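Home News Local Business Schools Sports Contact

Toy library in Brolden to stay open through the summer

The toy library in Brolden will keep its doors open through the end of August after the town agreed to let it remain in the former savings bank on Nastis Street, where its lease had been due to run out in May.

The decision was confirmed at Wednesday's town meeting. Under the new terms, the library will pay a reduced rent and cover its own heating and water. The town will pay for repairs to the front steps, which have been closed off with tape since January. Members have been using the side door by the parking lot in the meantime.

The library lends toys, puzzles and board games to families in Brolden and the villages to the north. Members pay a yearly fee of 60 dollars and can take home up to two boxes at a time. Loans run for three weeks and can be renewed once if no other family has asked for the same box.

Manon Charbonneau, who runs the library, said the past few months had been hard to plan for.

"We stopped buying anything large in the winter. There was no point in getting a play kitchen if we were going to have to store it in my garage," she said. "Now we can order again."

Membership has grown since the toy store on MacPherson Road closed last year. The library signed up 37 new families over the winter, according to Charbonneau, and the Saturday session is now the busiest of the week. Most new members have children under five.

Vehicles remain the items most often borrowed, followed by wooden train track and dress-up clothes. Small cars are lent in sets, and a set with a piece missing goes back on loan as long as the label on the box is corrected. Families are not charged for a lost car, but they are asked to report it when the box comes back.

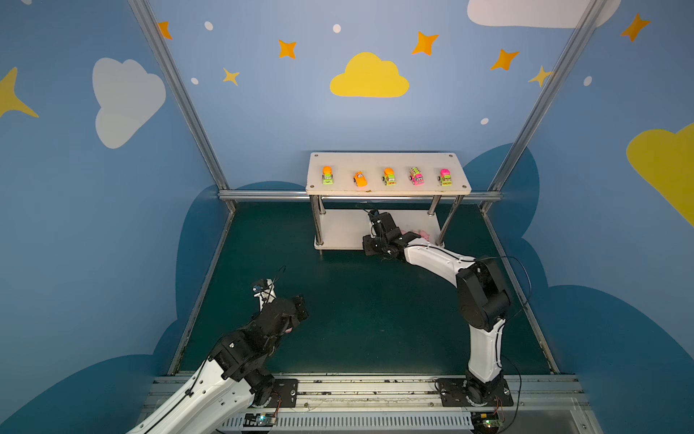 Danish Mohmand told the meeting that his twins had been through every car set on the list and that the family would not have bought a quarter of them. He asked whether the library could open one evening a week, as he and his wife both work until five and the Saturday line now reaches the parking lot.

Charbonneau said an evening session would be tried in June, from 5:30 to 7 p.m. It will be kept on in the fall only if enough families use it. A second person is needed at the desk before it can start, and anyone interested can leave a name at the library during opening hours.

Not everyone at the meeting was in favor of the new lease. Themba Naidoo, who owns the hardware store next door, said the town should have looked for a tenant at full rent first. The old bank has one of the largest ground floors on the street, he said, and a business there would bring in customers for the other stores during the week. He added that he had no complaint about the library as a neighbor.

Town clerk Lise Ouellet said the building had been listed for two years without a firm offer. One company had asked to see it last fall – a furniture dealer from Brirberg – but did not come back after learning that the vault could not be removed. The library uses the vault to store jigsaw puzzles and out-of-season items such as sleds and sandbox toys.

The lease will come up for review in the fall. Ouellet said the town would advertise the building again over the summer, and that the library would be given notice well ahead of any move.

Some rules for members will change next month. Battery toys must be returned with the batteries taken out, and soft toys will no longer be lent overnight during flu season. Party boxes, which hold games and table decorations for up to a dozen children, will need to be reserved two weeks ahead. Late returns will cost a dollar a week per box, the same as before.

The library is also asking for donations. It is mainly looking for board games for ages eight and up, balance bikes and floor puzzles with all their pieces. It cannot take car seats, cribs or anything that has been recalled. Items can be left at the side door on Saturdays between 9 a.m. and noon, but not outside those hours – several boxes left out in the rain this spring had to be thrown away.

Work on the front steps is expected to take a week. The town has not yet set a start date.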